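Towels in baskets: how I finally got the bathroom shelf under control

Posted 8 March 2023 in Linen and laundry

I have a small bathroom, one deep shelf and far too many towels (my mother-in-law gives them as presents, every single December, and I haven't the heart to stop her). For years they lived in a leaning stack that came down whenever anyone pulled one from the middle. Then I switched to a pair of fabric baskets and started rolling and folding properly, and I'm so pleased with it that I've been boring everybody ever since!

Two baskets side by side, and a few coloured towels to go in them.

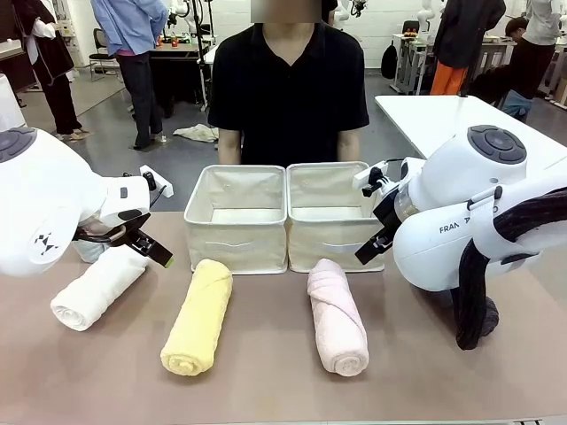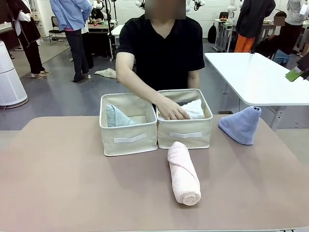

Choosing the baskets

Go for soft canvas ones with open tops. Lids sound like a good idea until you're standing there dripping with one hand free. I like a square or rectangular shape as well, because round baskets waste all the space in the corners of a shelf, and a handle on the front means you can pull the whole thing towards you like a drawer.

Measure the shelf first, and I mean the depth as well as the width. My first pair from Zallo were lovely and stuck out 3 cm over the edge, so they now hold wool in the spare room. Take a bit off for the fabric bulging too. A full canvas basket is always fatter than an empty one.

Pale canvas does show marks. I wipe mine with a damp cloth and a drop of washing-up liquid, then stand them by an open window until they're bone dry. Mine said not to machine wash, I machine washed one anyway, and it has never stood up straight since.

Rolling

Lay the towel flat and smooth it out with your forearm. Fold it in half lengthways, then in half again if it's a big one, and roll from a short end. Keep the first couple of turns really tight, tighter than feels necessary, and the rest will follow. If you start off slack you get a sort of sausage that unrolls itself the minute you turn your back.

If the end keeps flopping open, fold one corner over before you begin so you finish with a little pocket, and tuck the roll into it. My friend Latifa Benmoussa does this with all her hand towels and you could throw them across the room. It took me several goes to get the hang of it, so practise on something small!

Rolls can stand on end in the basket or lie down. I stand mine up so the spiral faces the ceiling, and then I can see every colour without lifting anything.

Folding

Bath sheets are too bulky to roll for a basket this size, so those get folded. Thirds lengthways, then in half, then in half again, and in they go with the fold at the top. Slide the first one up against a side wall and work across. Once it's in, press down gently with a flat hand so it settles to the bottom, otherwise the last towel never fits and you blame the basket.

Do leave a gap. I know it's tempting to cram, but if you have to tug to get one out, its neighbours come with it. Four fingers down the side is my test.

Which colour goes where

We have whites for guests and colours for us. Pink is mine, blue is my husband's, and yellow is for whoever has been in the garden. You could do it by size or by person, it really doesn't matter as long as the rest of the household can remember it. I tried a system with labels on string and the cat ate one.

A few odds and ends

Towels must be properly dry before they go in. Even slightly damp and the whole basket smells like a swimming bag by the weekend. If in doubt, give them another hour on the airer.

Put clean ones in at the back and take from the front, so the same pair don't get worn thin.

Go easy on the fabric softener. I stopped using it last winter and mine dry me much better now. They're a bit crisper, but I like that.

Thirteen towels is what two baskets hold in my house, a mixture of big and small. Anything over that went to the dog rescue, who were delighted to have them.

Piret asked in the comments last time whether this works for flannels. It does, but they get lost at the bottom, so I put them in an old loaf tin on the windowsill. Next time I'm doing bed linen, including the fitted sheet, and I'll be wanting your tips for that one, please!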